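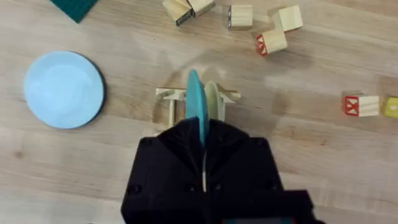

Teal plate, held on its edge.

Nullell Court Notices: README

Hi, and thanks for downloading this. Nullell is a set of short crime news items and court notices that I typed up, cleaned and labeled over a couple of winters, mostly at the kitchen table. I'm Amrit Dufour, I used to work the night desk at a small paper, and I got tired of searching the same piles of clippings over and over. So now they're a table, and you can search them too!

What's in it

There are 2104 items in this release. Each one is a single report of an arrest, a charge, a hearing or a sentence, taken from local papers and posted court lists in two towns, Mokance and Nundholm. Most are tiny, three or four sentences, the kind of thing that used to fill the bottom of page six. A few run long (there's a warehouse theft in Nundholm that somebody on the paper clearly loved, it goes on forever).

Of these, 1835 have a full set of labels. The rest have the text and the town, and that's it for now. I didn't want to hold the whole thing back while I worked through them.

The files

items.csv is the main one, one row per report. 
labels.csv has the offense type, stage and outcome, joined on item_id. 
towns.txt is a short note on which courts cover which streets, and you'll want it if you're mapping anything near the river in Mokance, where the line moved.

Everything is UTF-8 with commas, and quotes around the text field. If your spreadsheet program mangles the case numbers into dates (mine does, every single time), import that column as text.

Columns you'll probably care about

item_id: a plain number, never reused, even when I delete a duplicate. 
town: Mokance or Nundholm. 
stage: arrest, charge, hearing, sentence, or appeal. It's the stage the report is about, so one case can show up as several items. 
offense: my own short list. Theft, burglary, fraud, drugs, assault, driving, other. "Other" is bigger than I'd like. 
case_key: links items that I'm sure belong to the same case. Blank means I wasn't sure. Please don't read a blank as "only one report exists." 
text: the report itself, with names swapped out.

About names

All names of accused people, victims and witnesses are replaced with tags like PERSON_A. Same for house numbers. Ages are kept, but in five-year bands. An arrest is not a conviction, and plenty of these cases were dropped without the paper ever going back to say so, so I really don't want anybody using this to look up a neighbor. If you find a name that slipped through, tell me before you tell anyone else and I'll pull the row that same evening.

How the labels were made

By hand, by me, with a lot of tea. A friend at Lemieux (the legal aid office in Nundholm, wonderful people) then relabeled 400 items without seeing mine. We agreed on the stage nearly always. Offense was messier, and the fights were mainly over burglary versus theft, which the papers themselves use any old way. Where we disagreed I went with the charge as written on the court list, if there was one, and with the Lemieux label if there wasn't.

Things that are wrong with it

Roughly 258 items come from scanned pages, and the scans are rough. Expect "rn" where you want "m" and the odd missing line. They're marked scan = 1.

Nundholm is overrepresented. Its paper printed the whole court list every week and Mokance's printed whatever fit. Please, please don't compare crime between the two towns with this! You'd be comparing two editors.

August is thin in every year, when the courts mostly shut and so did half the newsroom.

Drug cases in the older items give weights in whatever unit the police release used. I left those alone. Street values are in there too and I'd take them with a big pinch of salt, they always sounded high to me.

Using it

You can use the labels for anything, just mention Nullell somewhere. The report texts belong to the papers, who kindly let me share them for research and teaching, so no reprinting whole articles and no selling them on. Teachers, go wild. I'd love to hear what your students make of the warehouse one.

Changes

Jan 23, 2020: added the scan column, fixed case_key for the long fraud trial, removed duplicates that had crept in from the weekend editions.

Next up is the rest of the unlabeled items, and splitting "other" into something more useful. If you want to help with either, my address is in contact.txt. I answer slowly but I do answer.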